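Thread on what we've been doing with drawers since the start of October. Short version: one change to how we collect demonstrations did more for us than any of the model changes we tried. 1/

Background. The task is opening and closing a single drawer with a handle. The arm starts from a random pose, the cabinet starts at a random angle on the table. Success means open past a set distance, or fully closed, with no slip off the handle. 2/

Our first dataset was 1,000 demonstrations, all teleoperated by Rachid Sqalli and me. We always began from a closed drawer, opened it, closed it, reset. The policy trained on that looked fine in the first test and then fell apart when we moved the cabinet. 3/

Kianoush Kiani went through the failed rollouts and sorted them by where they went wrong. Most weren't grasp failures. The gripper got hold of the handle, pulled along a line that was a few degrees off the slide direction, and the fingers crept off the handle partway out. 4/

In the demos you almost never see that. Rachid and I correct for it without thinking, very early, so the data has hardly any states where the pull is already going wrong. The policy gets there and has nothing to copy. 5/

So we tried mid-travel starts. Before each demo, a script picks a drawer extension and a cabinet angle. You set both by hand, put the gripper near the handle or on it with a small offset, and record only the recovery and the finish. They're short, so you can do a lot of them in an afternoon. 6/

We collected 239 of these and mixed them in with the original set. Same architecture, same training length, same cameras. We oversample the short ones so they show up in every batch. I haven't tuned that ratio much and would guess there is something left there. 7/

Results, on cabinet angles we held out of training: the baseline finished fewer than half of its opens. With the mid-travel starts it finishes most of them. Closing was already decent and moved only a little. Full table goes in the writeup, with per-angle numbers. 8/

Control we had to run, after Fatemeh Hosseinzadeh asked for it: add the same amount of extra data, but ordinary start-to-finish demos. That gave a small bump, inside the spread between training seeds. So it's where the demos start that matters here, more than how many there are. 9/

Things that didn't help: a bigger image encoder, longer action chunks, and random crops beyond what we already use. Longer chunks made the creeping worse, which makes sense if you commit to a bad pull direction for longer. 10/

What still fails. When the drawer is almost all the way out, the policy sometimes keeps pulling and drags the whole cabinet. It also has trouble when the handle points away from the main camera. We have 11 rollouts like that saved and they look pretty similar to each other. 11/

Limits: one cabinet, one handle shape, one table. I wouldn't claim anything about other furniture yet. Soudabeh Esfahani is repeating the protocol on the Lumby setup, and Jarmo Manninen is writing the script up so the starting states can be reproduced by someone who isn't us. Questions welcome, I'll answer when I'm back from the lab. 12/12

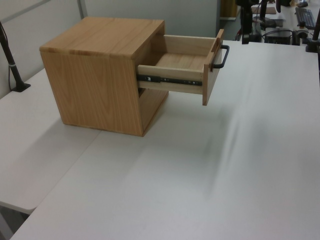
Drawer pulled far out, cabinet turned at an angle on the table.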